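## New in the shop: the Dremonis crossbody

The first box of Dremonis bags came in on 2018-08-05 and we have been putting them out on the shelves since. If you came to the spring evening you may remember the sample that went round the room. Production took longer than we were told, but the bags match the sample, and the strap problem has been fixed.

The Dremonis is a small crossbody in pebbled leather with a flap front and a magnetic snap. It comes in tan, black and a dark green that looks almost black indoors. Inside there is one zip pocket and one open pocket, and the lining is striped cotton. It holds a phone, keys, a slim wallet and a pair of sunglasses in a soft case. A hard case will fit if you leave the wallet at home. 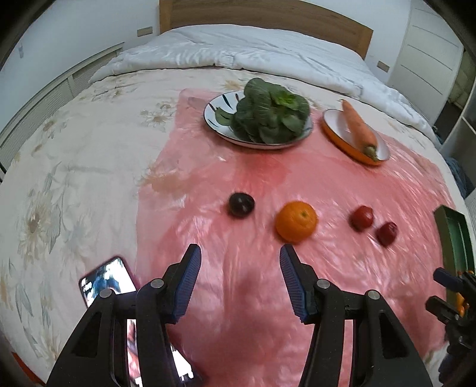 The strap on the sample kept slipping through its buckle when the bag was full. Defne Kocabaş, who designs for Uysal, changed it to a pin buckle with more holes, so it now stays where you set it. At the shortest setting it sits at the waist on most people. At the longest it falls to the hip. You can also take the strap off and carry the bag as a clutch, but the two rings stay on the sides.

The price is $275. Newsletter readers can put down a $50 deposit to hold a color, and we'll keep it behind the counter until the end of the month. Please tell us which strap you want when you call. The plain leather one is included. The woven one costs extra and only comes in tan and rust. 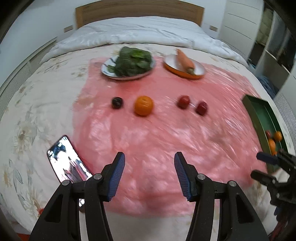

A few people have asked whether the green will be back once it sells out. Uysal plans a second run in December, though we don't know yet if the leather will come from the same tannery, so the shade could be a little different. If you want it to match something you already own, bring that piece in and look at them together by the front window. The lights at the back of the store turn everything yellow.

**Looking after it**

Wipe it with a dry cloth. If it gets rained on, stuff it with plain paper and let it dry away from a heater. Use a neutral cream twice a year. Don't use shoe polish on the tan, even a clear one - it leaves dark spots around the stitching.

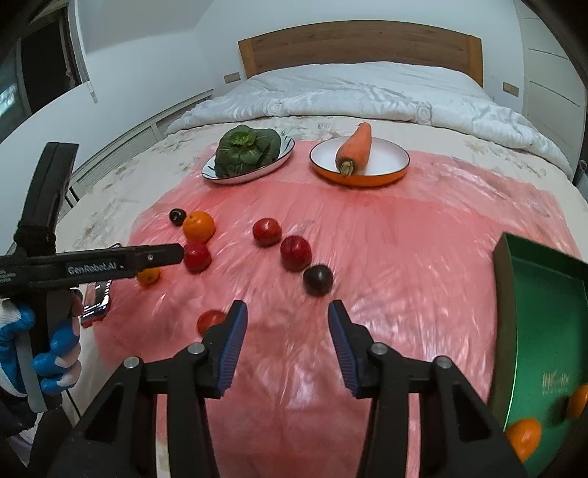 We also have matching card holders from the same line. They have two slots on each side and a center pocket for folded bills. These are stamped with initials at our Okudton store only, and stamping takes a week. Gold and blind stamping cost the same. Stamped pieces can't be returned, so check the spelling on the slip before you sign it. 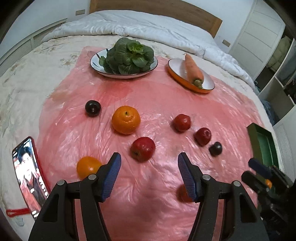
The Lurkstead store has the tan and black bags now and will get the green with the next delivery. Either store can transfer a bag to the other at no charge. Returns on unstamped items are the same as always: tags on, receipt in hand, and the dust bag has to come back too.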